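Rechercher sur le site
Rechercher
Saisissez un mot-clé

Par Myfanwy Prydderch
Novembre

« Un colis, c'est d'abord un poids »

Glenys Kneath reçoit dans l'arrière-boutique de Grenix, la petite maison de vente par correspondance qu'elle dirige depuis Prusham. Elle vend de la laine, des boutons, des patrons de couture et, depuis peu, du tissu au mètre. Elle parle un français appris à l'âge adulte, avec beaucoup de soin, et elle s'excuse deux fois de l'odeur de carton. Je suis venue pour l'interroger sur l'expédition, ce moment du métier dont les clients ne voient que le résultat, devant leur porte.

« Au début, j'ai cru que mon travail était de choisir de belles laines, dit-elle. C'est vrai pour une petite partie de la semaine. Le reste du temps, je plie, je ferme, je pèse, je colle une étiquette. » La première année, elle a expédié 400 colis, presque tous dans des boîtes. Elle achetait ces boîtes chez Bevan, un grossiste de la région, et elle les stockait jusque dans l'escalier. « Je payais pour transporter de l'air. Une pelote de laine n'a pas besoin d'une boîte. Elle ne peut pas se casser. »

Elle est donc passée aux pochettes en plastique souple. Le changement ne lui a pas plu tout de suite. Elle trouvait la pochette triste, un peu froide pour une marchandise que les gens achètent avec les yeux et les doigts. Une cliente lui a même écrit pour regretter les boîtes, qu'elle gardait pour ranger ses aiguilles. Mais la pochette se plie, elle prend la forme de ce qu'elle contient, et elle protège bien de la pluie. Pour les boutons en verre, Glenys a gardé le carton. « Là, je ne discute pas. »

La balance occupe chez elle une place particulière. Elle en parle comme d'autres parlent d'un four ou d'une machine à coudre. Pendant longtemps, elle a utilisé une balance de cuisine, avec un plateau trop étroit : les grands colis débordaient et touchaient la table, et le chiffre devenait faux. « J'ai eu 3 colis refusés dans le même mois. Le transporteur avait trouvé un poids supérieur au mien, et il avait raison. J'ai dû payer la différence et écrire aux clientes. C'était très désagréable. »

Depuis, elle suit un ordre auquel elle tient beaucoup. La balance est remise à zéro, puis le colis est posé fermé, jamais ouvert. Il doit reposer entièrement sur le plateau avant qu'on lise le chiffre. Une pochette souple a tendance à s'étaler, il faut alors la replier sous elle-même ou la redresser un peu. « Si un coin est appuyé sur la table, on ne pèse plus le colis, on pèse une partie du colis. »
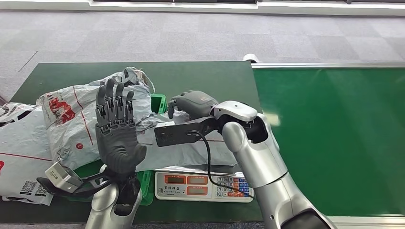 Les étiquettes et le reste

Je lui demande ce qui se perd le plus souvent dans une expédition. Elle répond sans hésiter : l'adresse. Le colis lui-même se perd rarement, mais une étiquette mal collée sur une pochette froissée devient illisible, et le code qui doit être scanné ne passe plus. Elle lisse donc le plastique avec le plat de la main, elle chasse les plis vers les bords, et seulement après elle colle. Elle ne met jamais l'étiquette sur la fermeture.

« Chez Parkell, où j'ai travaillé avant, on collait tout très vite, raconte-t-elle. Nous étions payés à la pièce. Je ne critique pas, j'ai appris là-bas à tenir le dévidoir de ruban d'une seule main. Mais je voyais revenir les colis, et je voyais toujours le même défaut – une bulle d'air au milieu du code. »

Sa meilleure journée reste celle d'un lancement de laine mérinos, l'hiver dernier : 82 commandes à préparer avant le passage du camion. Elle avait pesé une pelote de chaque couleur la veille au soir, pour savoir à l'avance dans quelle tranche de tarif tomberait chaque commande. Il lui a quand même manqué 40 pochettes de la taille moyenne. Elle a pris les grandes et a replié ce qui dépassait, avec du ruban. « Ce n'était pas joli. Personne ne s'est plaint. »

Et les pochettes qui reviennent ? Elle les ouvre aux ciseaux, le long du bord, pour ne pas entailler la marchandise. Celles qui restent en bon état servent une deuxième fois, retournées, pour les échantillons qu'elle envoie aux ateliers de tricot. Les autres vont dans un sac, dans le couloir, qu'elle porte elle-même à la collecte.

Elle aimerait trouver une pochette en papier assez solide pour le tissu au mètre, qui est lourd et dont les angles percent tout. Elle en a essayé deux modèles. Le premier s'est déchiré à la pliure, et le second résiste bien, mais il coûte trop cher pour une commande de quelques euros. Elle attend un troisième échantillon, annoncé avant la fin du mois. « Je vais le remplir, le fermer et me l'envoyer à ma propre adresse, dit-elle. Je fais toujours comme cela. »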